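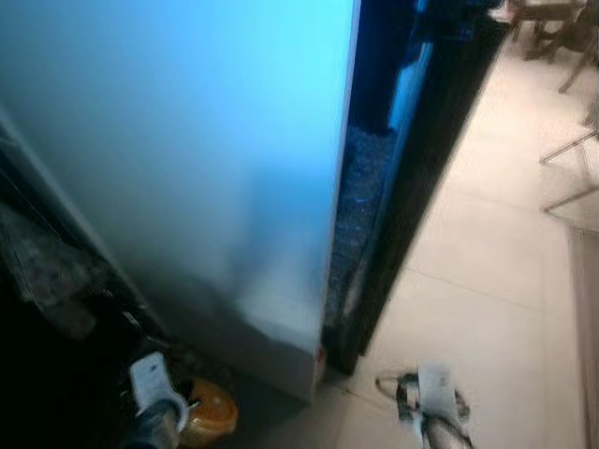

1. Remote-control demonstrations, Grolimero task set. Barrera reported 1188 episodes accepted to date against a target of 3419. Rejections in February were mostly for operator hesitation near panel edges. In the view discussed, the grippers are on either side of the blue panel's bottom corner, with the dark frame directly beside it and the round orange object near the left gripper. Fahmy noted that image blur at this range makes the corner hard to judge from the head camera alone. Agreed to log wrist force on all panel episodes.

2. Operator latency. Measured at up to 50 ms on the Randthorpe link. No change to the controller gains. Bassi leader arms to be re-zeroed before each block.

3. Hand-guided demonstrations. 34 recorded on the Grenunik cell. Joint 4 drifts when released. Barrera to check gravity compensation and rerun the first block.

4. Labeling. Start of episode is first commanded motion, per the existing note. Fahmy asked that pauses be kept in the data. Left open.

Actions
Fahmy: force logging, panel episodes
Barrera: joint 4, rerun

Meeting closed 3:40 p.m.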